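4. Changes to the work at the Nirkilwood site

The cell described in Section 3 depends on coded tags fixed to the parts holders. Figure 2 gives the view from the wrist camera.
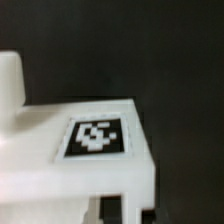

Figure 2. White plastic block with a square coded tag on its top surface, wrist camera view.

4.1 Division of tasks

Before the cell was installed, operators at Nirkilwood loaded each block by hand, checked its seating by eye and entered the batch code at a terminal. Loading and batch entry have passed to the cell. Seating checks are shared: the controller compares the measured tag pose with a stored reference and calls an operator when the difference exceeds the set limit. The operator then decides whether to reseat the part, clean the tag or withdraw the block.

The tag lies flat on the top surface, so at low camera angles it is strongly foreshortened. In Figure 2 its far edge appears clearly shorter than its near edge, and the cell boundaries within the pattern are soft. The controller, supplied by Osico, records a confidence value for each reading, but in the first version of the operator screen this value was not shown. Operators received a stop message with no indication of whether the fault lay in the reading or in the position of the block. Teodor Lazăr, the shift lead, asked for both values to be displayed, and the screen was changed in April.

4.2 Interviews and stop records

We interviewed 11 operators and examined the records of 600 stops. Interviews lasted 20 minutes each and were held during paid hours. The stop records were coded by two of the authors, following the scheme of Schmieder and Dunitz; disagreements were settled by discussion.

Most operators reported less lifting and less repeated reaching. Several also reported that the remaining work was harder to plan, as calls from the cell came at irregular intervals and interrupted packing. Two described waiting beside the cell after a restart in case it stopped again. This waiting does not appear in the site's time records, where it is booked as packing.

Responsibility for tag condition was unclear throughout the study period. The maintenance plan lists the camera and the gripper but makes no mention of the tags. In practice operators on the early shift wiped them, and those on the late shift assumed that this had been done.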